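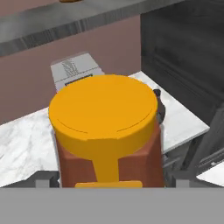 Yellow-orange lid, rust-brown body.

Swapping the thermostat and housing on the shop truck this week. Posting torque and sealing notes as I go.

The old housing is cast aluminum, pitted at the hose neck. Pitting past the bead means the clamp has nothing flat to pull against. Replaced it with a Druvis housing, two-bolt pattern, O-ring groove already cut.

If the housing has a groove, run the O-ring dry. No RTV. Sealant in the groove lets the ring walk out when you tighten the bolts.

Bolts are M8. Chase the threads in the manifold first – coolant crust will give you a false torque reading. Bring both up by hand, then alternate in two passes.

The Drarnum thermostat has a jiggle valve. It goes at 12 o'clock. Installed at 6 it traps air behind the plate and the gauge swings after every cold start.

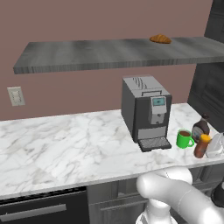
Croissant on the gray shelf.

Test-fit the Pálfi upper hose before filling. Mine was long at the radiator end and had to be trimmed square. Clamp sits behind the bead, not on it.

Fill with the nose up and heater on full. Idle with the cap off until the upper hose gets hot, top up, cap it, let it cool overnight, check the level again.

Odometer is at 251 thousand. Last coolant change was in March, so I caught the old stuff in a clean pan and will strain it for a look at the sediment.

Next post: Leltness 90 degree heater fitting, which seeps at the thread.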